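Das Protokoll der Nachtsendung

Eine Erzählung in zwei Abschnitten

1. Die Anordnung

Die Rundfunkanstalt Brimudberg unterhielt zu jener Zeit eine einzige Jazzsendung. Sie wurde dienstags um 23 Uhr ausgestrahlt und in den Akten des Hauses unter dem Titel »Uva« geführt. Verantwortlich zeichnete Frau Qianru Long, Redakteurin der Abteilung Musik, die das Programm von ihrem Vorgänger übernommen hatte, mitsamt einem Archivraum, zwei Plattenspielern und einem Schlüssel, zu dem sich im ganzen Gebäude kein Schloss fand.

Im Mai erging an sie ein Schreiben der Intendanz. Das Archiv sei zu sichten, der Bestand zu erfassen und jede Aufnahme, deren Herkunft sich nicht belegen lasse, aus dem Sendebetrieb zu nehmen. Beigefügt war eine Liste, die 1257 Tonträger verzeichnete. Bei 28 von ihnen fehlte in der Spalte »Interpret« der Eintrag.
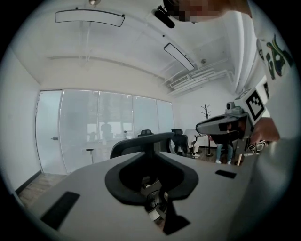
Frau Long nahm das Schreiben zur Kenntnis, zeichnete es ab und begab sich noch am selben Abend in den Archivraum. Sie begann mit der laufenden Nummer 626. Es handelte sich um ein Tonband in grauer Pappschachtel, auf deren Rücken mit Bleistift das Wort »Peton« geschrieben stand. Ein Ensemble dieses Namens war dem Hause nicht bekannt. Auch die Nachfrage beim Verlag Phan, der die meisten Musiker der Region vertreten hatte, blieb ohne Ergebnis.

Sie legte das Band ein. Zu hören war ein Klavier, dann ein Kontrabass, der einen halben Takt zu spät einsetzte und diese Verspätung bis zum Ende beibehielt. Nach vier Minuten hustete jemand. Eine Männerstimme sagte: »Noch einmal, bitte, und diesmal ohne mich.« Darauf spielte das Klavier allein weiter.

Frau Long vermerkte im Erfassungsbogen: »Zustand gut. Herkunft ungeklärt.« Das Feld »Empfehlung« ließ sie frei.

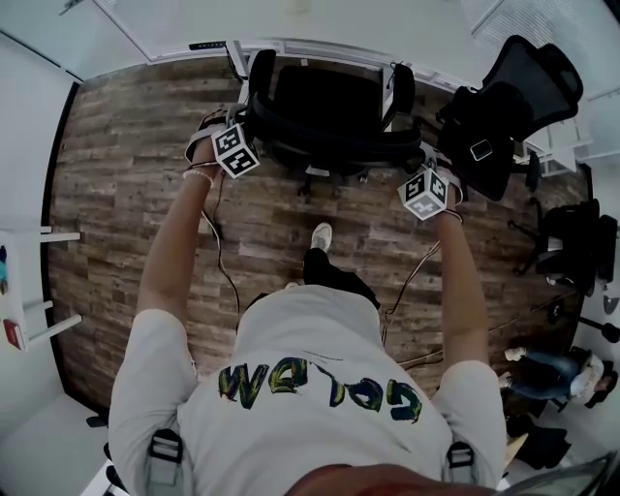 2. Die Anhörung

Zur Klärung des Vorgangs wurde Herr Zihan Ding geladen, vormals Tontechniker der Anstalt und seit längerem im Ruhestand. Er erschien pünktlich, lehnte den angebotenen Kaffee ab und bat darum, das Band im Stehen anhören zu dürfen. Der Bitte wurde entsprochen.

»Der Bassist bin ich«, erklärte er, nachdem das Klavier verklungen war. »Es waren 300 Plätze im Saal, und wir haben am Nachmittag aufgenommen, als noch keiner besetzt war.«

Frau Long fragte nach dem Namen des Pianisten.

Herr Ding betrachtete die Schachtel eine Weile. Der Pianist habe seinerzeit darum ersucht, nicht genannt zu werden. Eine schriftliche Vereinbarung hierüber existiere nicht. Er, Ding, fühle sich gleichwohl daran gebunden und bitte, dies zu Protokoll zu nehmen.

»Und das Wort auf dem Rücken?«

»So hieß sein Hund.«

Die Anhörung wurde um 16 Uhr geschlossen. Frau Long begleitete den Gast bis zur Pforte, wo er ihr die Hand gab und sich erkundigte, ob der Flügel im kleinen Saal noch immer in den tiefen Lagen schnarre. Sie bejahte dies.

In der Spalte »Interpret« trug sie am folgenden Morgen ein: »Peton, Klavier. Z. Ding, Kontrabass (teilweise).« Die Intendanz erhob keine Einwände. Am Dienstag darauf wurde die Aufnahme in voller Länge gesendet, einschließlich des Hustens.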